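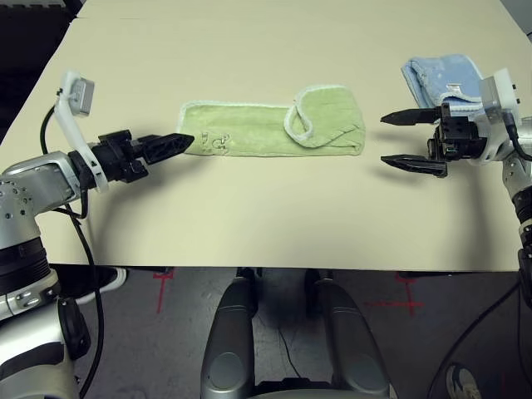
Towel work at the Kokley cell, Flollthorpe. Both wrist sensors and their cables are in view.

Care of the Kokley two-arm cell: frequently asked questions

How often are the grippers inspected?
Operators inspect both grippers at the start of each shift. The fingers are wiped with a dry cloth and checked for lint. A full inspection is carried out every 164 hours of operation and entered in the log.

When are the finger pads replaced?
Pads are replaced after 2000 folds, or sooner if the edges have worn.

May I reposition a wrist sensor myself?
No. The bracket must be set by a trained technician, and the arm recalibrated afterwards. Requests go to Tipene Maihi, Flastau Service Centre.

How should the cables be checked?
With the power isolated, follow each cable from the wrist down. It must hang clear of the joints through the full range of movement.

May the floor markings be lifted for cleaning?
No. Mop over the red crosses and report any tape that has come loose.

Flastau Service Centre | Contact us | Copyright Flastau | Back to top
Shares: 3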